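Support > Publisher Tools > Newsletters and Membership > Closed tickets

Member newsletter sending to lapsed readers and skipping new ones
Status: Closed
Product: Ollorov membership sync, with Drurard mailer
Reported by: Kwon newsroom
Handled by: Dae-han Kwak, publisher support

Original report

We are a small nonprofit newsroom and we send a members-only edition every Sunday morning. This past Sunday we started getting complaints before 8 a.m. Some people who joined during our December drive did not get it. Some people whose membership ended months ago did. One of them wrote to say thank you for the free copy, so we know at least that part is real.

We checked the member list in the Ollorov dashboard and it looks right to us. The new people are marked active and the old ones are marked lapsed. The mailer seems to be working from some other list. We have not changed any settings that we know of. We did move our site to the new Grurnov theme before the drive, but the signup form looks the same as it did.

We need this fixed before the next edition goes out. Please don't reset the whole list. We lost everyone's topic choices the last time that was done.

First reply

Thanks for the detail. I won't reset anything. Please send me three things: the name of the segment the Sunday edition goes to, an export of your active members from the dashboard, and an export of the recipients from the last send. If the files are too big for the form, use the upload link in your account page.

Please also leave the members edition as a draft for now and do not schedule it.

Reply from newsroom

Segment name is "Members current." Exports are uploaded. We have also put in the draft of this week's edition in case the problem is in the template. The lead is the food page, a reader column on cooking from the winter market, and the rest is the council budget story and the usual notices. The draft is set to unscheduled.

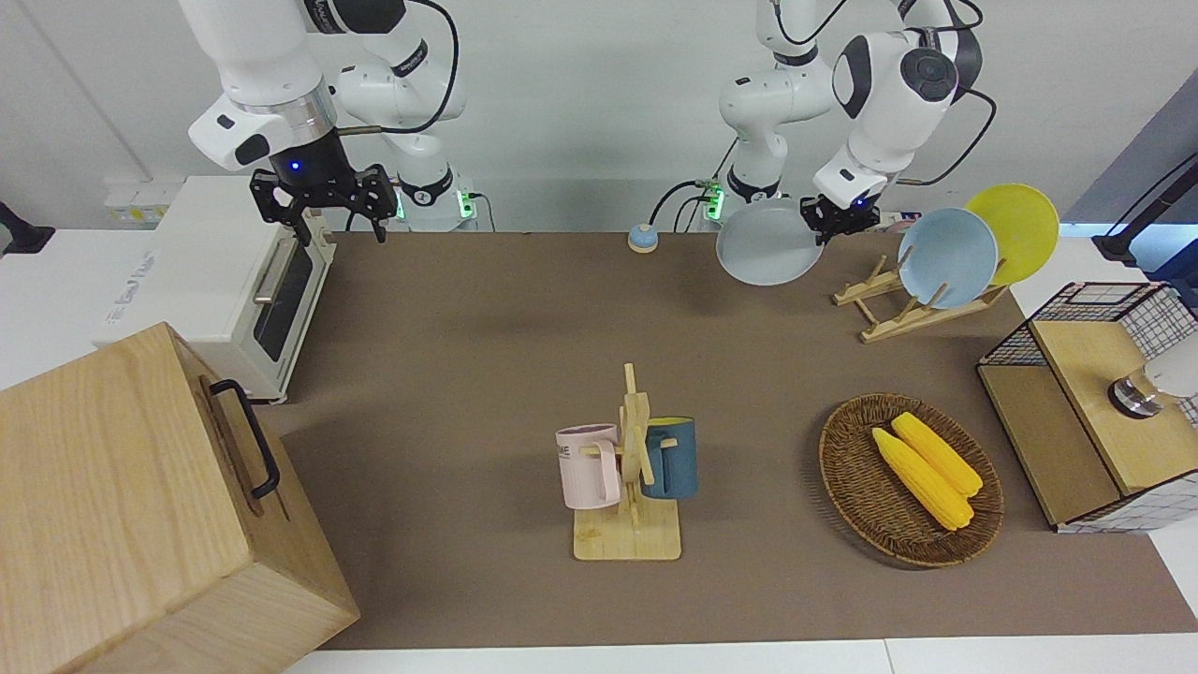

One more thing we noticed. The count under the segment name in the mailer has not moved in weeks. We thought that was just slow to update.

Working notes

Compared the two exports by email address. There are 196 addresses on the active member list that are not in the last send. Going the other way, 16 addresses got the edition and should not have. All 16 lapsed after the theme change. All 196 either joined or rejoined after it.

So the segment is stuck at the day the theme was switched. It is a real list of real members, but an old one.

Checked the template anyway. It has no conditions in it that would hide the edition from anyone. The template is fine.

Checked the sync log in Ollorov. It shows a successful run every night. Each run reports zero records changed, going back to the same day. A newsroom in the middle of a membership drive should not have zero changes on any night, so the word "successful" in that log is not telling us much. It means the connection opened and closed without an error.

Checked the sync key. The key the nightly job is using belongs to the old theme. When the Grurnov theme was installed it made its own key and its own copy of the member table. The dashboard reads the new table. The nightly job still reads the old one, where nothing has been written since the switch.

That explains both halves of the report. It also explains why the dashboard looked right.

Message to newsroom

I have found the cause and would like your okay before I change anything. Your nightly sync is reading a member table left over from your previous theme. I want to point it at the current one.

Before I do that I will save a copy of the mailer list with every custom field, including the topic choices. The change itself should update membership status only. I would like to run it first on a small test segment.

Two questions. Does anyone on your side edit the mailer list by hand? And do you keep complimentary subscribers (board members, donors who asked not to be listed as members, and so on) in the same segment?

Reply from newsroom

Okay to go ahead. Yes to both questions. Our membership editor adds people by hand now and then, usually when someone pays by check. We have 15 complimentary readers in there and they must keep getting it. They are tagged "comp."

Can the test use the real draft? We would like to see how the food page comes out in the email, because the pictures were too wide last month.

Working notes

Saved the full mailer list with custom fields. Confirmed the topic column is filled in on the saved copy.

Added a rule to the segment: active in the current table, or tagged "comp." The old rule had no mention of the tag. The comps were only getting the edition because they had been marked active by hand in the old table. They would have dropped out the moment the sync was corrected, so this had to be done first.

Changed the key on the test segment and ran the sync by hand. Three records went in, made up of one new member, one lapsed member and one comp. Result was correct for all three. Topic choices unchanged.

Sent the draft to the test segment and opened it on a laptop and a phone. Images now fit the column at both sizes. 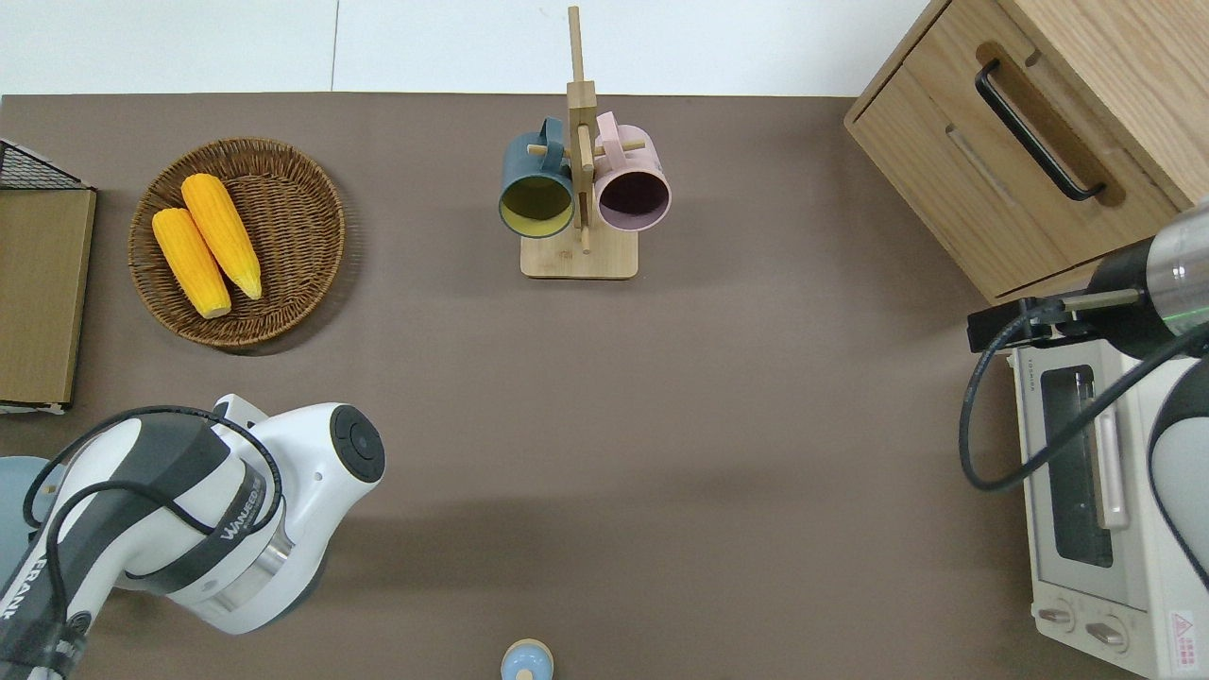
Two corn cobs in a round woven basket, upper left. 

The caption text was running into the first paragraph on the phone. This was a missing line break in the image block and has nothing to do with the sync. Fixed it in the template so it will hold for later editions.

Ran the full sync. The log shows records changed for the first time since the switch. Exported the segment and compared it again with the dashboard. All 196 missing addresses are in. All 16 lapsed addresses are out. The comps are all there.

Two addresses were on the mailer list but in neither table. These turned out to be check payments that were added by hand to the mailer and never entered in Ollorov. I did not remove them. Sent both to the membership editor to enter properly — until that is done they are tagged "comp" so they still get the edition.

Message to newsroom

The full sync has run and the segment now matches your dashboard. Your topic choices are in place. I checked a sample against the saved copy and found no differences.

You can schedule the draft. Please look over the second food image before you do, as I had to place it again after fixing the caption spacing. 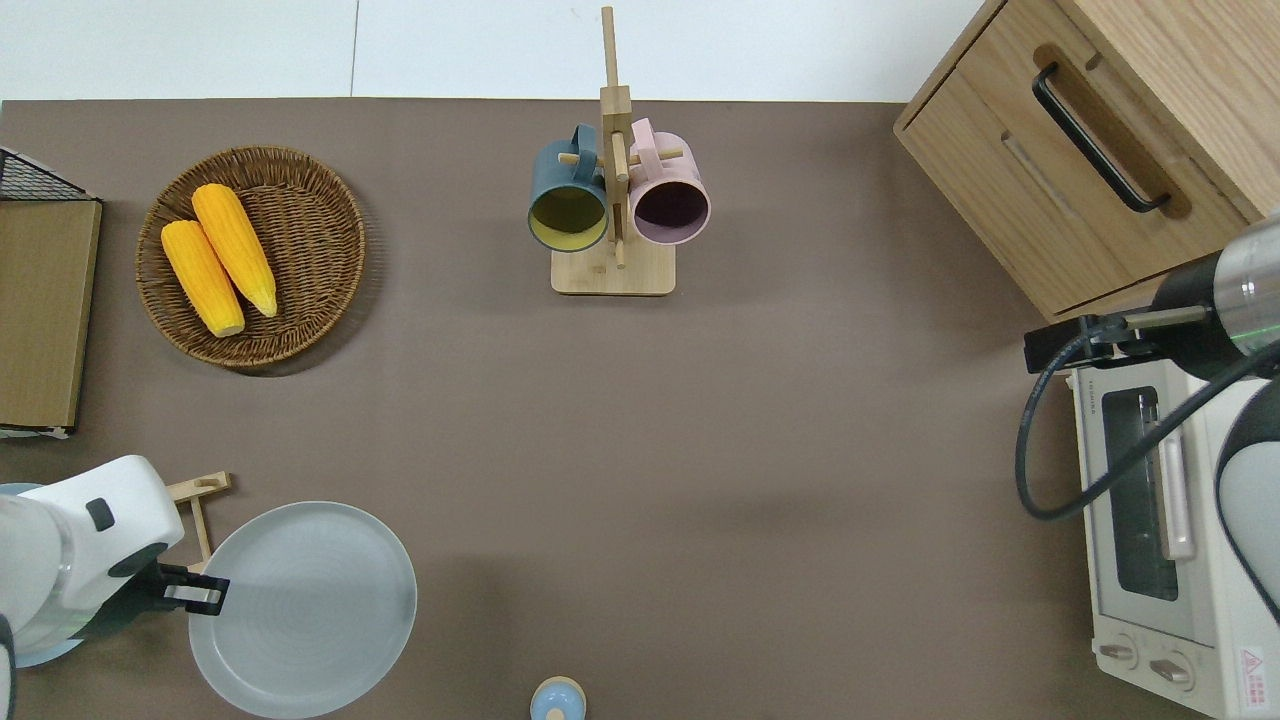 Corn in the basket, with the tan board at the far left. 

For check payments, please enter the person in Ollorov first and let the nightly sync carry them over. Adding them only in the mailer will work for a while, but they will never be marked lapsed and they will not get renewal notices.

About the people who missed the edition: the mailer can resend last Sunday's edition to just the 196. I have set that up as a separate draft and left it unsent. That is your decision. If you do send it, consider changing the subject line so it doesn't look like the new one.

Reply from newsroom

Scheduled. Both images look fine on our end. We sent the missed edition with a short note at the top saying it was our error and that their membership dates are not affected. A few people wrote back who had not noticed it was missing.

We are leaving the lapsed readers alone. They will get the standard renewal letter with everyone else.

Is there any way we could have caught this ourselves?

Last reply

Yes. In the sync settings there is an alert called "No changes." It is off by default. I have turned it on for your account, set to warn you after 3 nights in a row with zero records changed. The warning goes to the address on your account page, which right now is a former staff member. Please update it.

I have also removed the old sync key so nothing can read from that table again. The table itself is still there. If you want it deleted, open a new ticket and attach written approval from whoever is listed as the account owner.

I checked the log again on Sunday after the send went out at 6 a.m. Delivered to the full segment, no bounces outside the usual ones. Closing this ticket. Replying to it within the support window will open it again.

Related: Changing themes without losing your sync key — Tagging complimentary readers — Resending an edition to part of a list

Contact support | © Ollorov Publisher Tools | Back to top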